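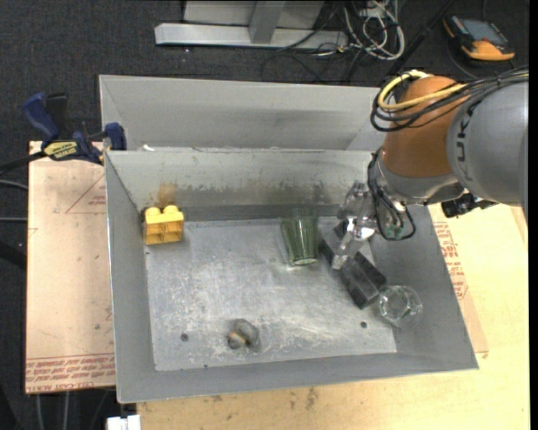
Robot arm for mixed bin picking, what happens with the people who pick by hand now?

Inese Grīnberga
In our returns room at Grodeck we sort small things by hand, 1,248 pieces on a normal day. In May the company wants to start with a KUKA arm that takes mixed objects out of a metal bin: glass, toy bricks, stones, everything together. We are 3 people on the shift and I am the one who must explain it to the others. What did really change in your work after such a robot came? I don't ask about the price, only about the people.

Plellum
We have one for two years. Nobody lost the place, but the work is different. Before, I picked all day and could talk with my colleague. Now I fill the bin, watch, and take out what the arm could not hold. Clear glass was the hardest for ours, so glasses and small bowls still go by hand. My back is better. The boring part is the waiting, and I got tired from it more than I expected. Ask your boss before the start who is allowed to stop the arm and who gets the training. With us only the day shift got it, and the evening shift was angry for a long time, with good reason.

Torkari
depends on the boss. ours counted picks per hour for the robot and then he started to count also for us. get it in writing that they will not do this

Inese Grīnberga
Thank you both. I will ask about the training and about the counting too.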